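How to read your power bill and find the standby load

Updated Wednesday, October 17, 2018
By Liesbeth Michiels, Drulbridge energy help desk

Quick one. Lots of emails after the winter bills, same question, so here goes.

You need: last bill, a pen, a torch if the meter box is dark. 25 minutes.

1. Find the usage line. Not the dollar total. Look for kWh per day, usually near the little bar graph.

2. Before bed, turn off what you'd normally turn off. Heater, telly, lights. Leave the fridge alone.

3. Read the meter. Write down the number and the time. Ignore any red digit on the old dial ones.

4. Read it again first thing, before the kettle goes on. Take one from the other, divide by the hours between. Multiply by 1000 and you've got watts.

Over 70 watts with the fridge running? Worth a look round. Old set top boxes, the second fridge in the garage, chargers, heated towel rails. Mine was the towel rail.

5. Switch off one thing at the wall, same again the next night. Slow but it works. Don't do 2 at once or you wont know which one it was.

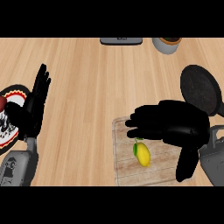

Patterned plate on a light wooden tabletop.

Off-peak hot water is on its own meter in most places, so leave it out of teh sums. Solar people, do the readings after dark or the numbers go funny.

Remzi Ersoy asked about plug-in meters. Fine, around $20, check your library first, some lend them out. Smart meter pages next, probably July.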